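Kurkedon Student Enterprise Society

The Kurkedon Student Enterprise Society (nearly always just "the Society", or KSES if you're filling in a form) is a student-run business club at Kurkedon College. Members set up small trading ventures, run them for a year alongside their studies and then hand them on or wind them up. I was a member for three years and I've been looking after this entry since I left, so forgive me if I wander off into things only old members will care about. I've tried to keep the facts straight and put my own opinions where you can see them coming.

Contents
1 Origins
2 How it works
3 Ventures
4 The Deák Award
5 Membership and money
6 Criticism
7 After graduation
8 See also

Origins

The Society grew out of an evening class in bookkeeping taught by Judit Vincze, who had run a shoe repair business before she went into teaching. Her students kept asking why all the accounts they practised on belonged to made-up shops, and she told them to go and open a real one. So they did! It was a stationery stall by the library steps, selling pens, pads and those plastic wallets everyone needs the night before a deadline. The stall made a profit of £171 in its first term and the argument over what to do with it is, as far as I can tell, the first recorded meeting of the Society.

The minutes of that meeting survive, in pencil, and they are lovely. Half the page is about whether to buy a cash box with a lock. The other half sets out the rule that still stands today, that money earned by one year's students has to be used to start off the next year's.

Early on there was some talk of calling it the Traders' Club. You'll still find that name on a couple of old posters, which has led some people to think there were two rival groups. There weren't, it was the same lot.

How it works

Each September the Society holds an open evening where anyone can stand up and pitch an idea in under four minutes. You don't need slides and you don't need to be on a business course (I was doing graphic design, and one of the best treasurers we ever had was studying marine biology). People then form teams around the ideas they like, usually of five or six, and each team gets a starting loan out of the common pot.

The loan is interest free but it is a proper loan, with a signed sheet and a repayment date. Teams that can't pay it back write a report explaining what happened, and that report goes into a green folder which every new team has to read. I learned more out of the green folder than out of any textbook. There's one in there about a batch of hoodies with the college name spelled wrong that ought to be framed.

Teams meet weekly, keep their own books and present to the other members at the end of each term. Staff can advise but they can't vote and they can't sign for purchases. That last bit was brought in after a well-meaning lecturer ordered far too many tote bags on a team's behalf.

Ventures

Most ventures last a single year, but a few have been passed down long enough to become part of college life.

Wirden
A second-hand textbook exchange, and the longest-running of the lot. Students drop off books at the end of the course, Wirden sells them at a fixed share of the cover price, and the original owner gets most of the money. In its busiest year it sold 1,479 books. It's run out of what used to be a cloakroom and still has the coat pegs.

Tratska
A catering stall that began with filled flatbreads on open days and later moved on to hot lunches. I was on the Tratska team in my second year, so I'm not remotely neutral, but the queue went down the stairs and out of the door and I'd like that on the record. Tratska was also the first venture to take on paid student staff, which meant someone had to learn how wages and payslips work, and fast.

The tutoring rota
It never got a proper name. Older students offered maths and English help to local school pupils, with fees set by what the family could manage. It closed when the organisers all graduated in the same summer and there was no one lined up to follow them, and it's often brought up now when people talk about planning the handover early.

Others over the years have included bike servicing, greetings cards, a phone-screen repair desk and a houseplant delivery round that was wonderful in the autumn and miserable in January.

The Deák Award

The Deák Award is given once a year to the team that has made the best use of its loan. People outside the Society tend to assume that means the biggest profit, and it has gone to the biggest earner a few times, but the judges look at the books, the handover notes and how the team treated its customers too. One year it went to the card makers, who barely broke even but left behind such clear supplier records that the next team was trading within a fortnight.

The winners get a small sum towards training or travel and their names painted on a board in the corridor. My own team came second. I walked past that board every day for a year, not that I was bothered (I was a bit bothered).

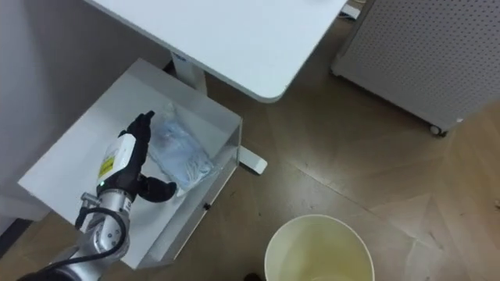
Robotic hand above an open white box, next to a white desk.

Membership and money

According to the last list published, dated August 31, 2022, the Society had 34 full members. Full members are the ones in trading teams. There's a looser group of helpers who turn up for open days and stalls, and they aren't counted, though plenty of them join a team the following year.

Joining is free. There used to be a fee of £2 to cover tea and photocopying, but it was dropped when members pointed out that it put off the very people the Society said it wanted to reach. The common pot is topped up from loan repayments and a share of each venture's profit, set at 40 per cent. The rest goes to the team, who can split it or put it back into the business as they please.

Criticism

Not everyone at the college has been a fan. The students' paper ran a long piece arguing that the weekly meetings and stall hours shut out anyone with a part-time job or children to look after, and I think that was fair. Evening and online meetings were brought in afterwards, though the stalls themselves still have to be staffed in the daytime.

There has also been grumbling from shops near the college, mainly over Tratska's prices. The Society agreed to stop selling on the pavement side of the gate, and things have been friendlier since.

After graduation

Former members keep in touch through a yearly supper and a mailing list that is mostly people asking for accountants. Quite a few have gone on to run firms of their own, and others have ended up in banking, teaching, charity work or, in my case, a print shop with two staff and a very temperamental guillotine. Old members can mentor a team for one year at a time. Mentors are asked to listen first and talk second, and I'm told I need reminding of this.

Judit Vincze retired from the bookkeeping class but still comes to the September open evening, sits near the back and asks each team the same thing: who is going to do the washing up? It counts double if you're running a food stall.

See also

Student enterprise
Microloan
Social enterprise
Wirden (book exchange)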